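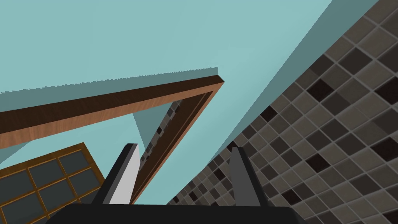
# About Vindus

Vindus develops planning and control software for robot arms that work inside ordinary rooms. Our customers are research laboratories, equipment makers and service firms whose machines must reach past door frames, along walls and into cabinets without touching anything they were not asked to touch. We do not build robots. We write the programs that decide how a robot moves, and the tools that let an engineer see why it moved that way.

The company was founded in Cekavgate, where our main office and test rooms remain. It began as a small contract group that wrote motion planning code for other people's machines. Over several years the same requests kept coming back: a planner that could explain a refusal, a simulator that ran the same way twice, and a log that a new member of staff could read. These requests became our products.

## What we make

**Yoo** is our motion planner. It takes a model of the room, the present position of the arm and a goal for the gripper, and returns a path together with the clearance at each step. When no path is found, Yoo reports which joint limits or surfaces stood in the way. It runs on a standard desktop computer and can hold up to 50 candidate paths in memory for comparison.

**Brustov** is our simulation and replay tool. Teams use it to test a control program against a virtual room before the program is sent to a machine. The gripper's own view is rendered with plain shading, which keeps the work quick and makes errors in position easy to notice. Every run in Brustov is stored with its settings, so that an engineer in another office can repeat it exactly.
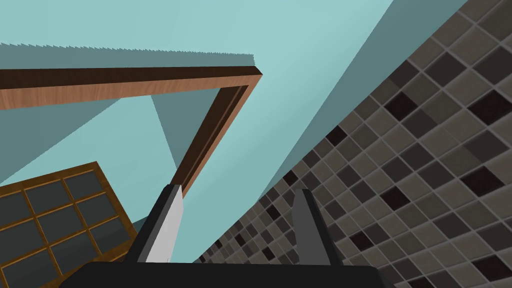 **Can Yoo be used without Brustov?**

Each product is licensed separately, and Yoo accepts room models from other simulators provided that they are supplied in one of the supported file formats.

## How we work

A change to the planner is first run against a fixed set of 100 planning problems. The set includes narrow openings, corners where several walls and a ceiling meet, and poses in which the wrist is turned steeply upward. This last group receives particular attention. An arm looking up from a low position has few level surfaces to measure itself against, and small errors in the estimated tilt of the wrist can grow quickly along the path.

Changes that pass the fixed set move on to replay. The reviewing engineer steps through the stored run and compares the planned position of the fingers with the position reached by the controller. Differences are recorded in the release notes, including those that we have decided to accept for the time being – customers have told us that they prefer a known fault to an unlisted one.

New releases are issued in April and again in the autumn. Corrections for faults that affect safe stopping are issued as soon as they have been reviewed.

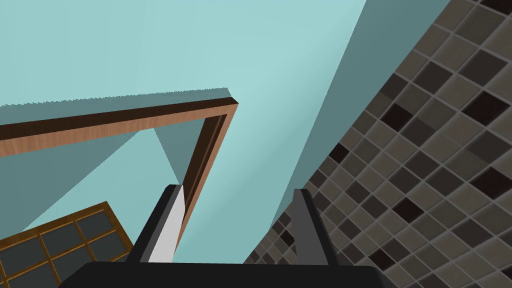 *Anneliese Thorvik*

## Our staff and offices

Vindus employs 19 people. Most are software engineers, and the remainder work in testing, customer support and administration. The planning and perception groups share one floor in Cekavgate and hold a joint review of open faults each week. Support staff are trained on both products and have direct access to the engineers who wrote them.

We accept a limited number of student placements. Applicants should be able to read and write C++ or Python and should be comfortable with basic geometry. Previous work with robots is welcome but is not required. Applications for the coming round close on 10th February.

## Working with us

Universities and public research bodies may apply for a teaching license, which covers both products and all printed guides. Commercial customers are asked to arrange an introductory meeting, at which our staff will review the intended machine, the room model and any existing control software. A written summary is provided after the meeting, and carries no obligation to purchase.

General inquiries should be addressed to the Cekavgate office. Existing customers should contact the support desk and include the Brustov run file where one is available.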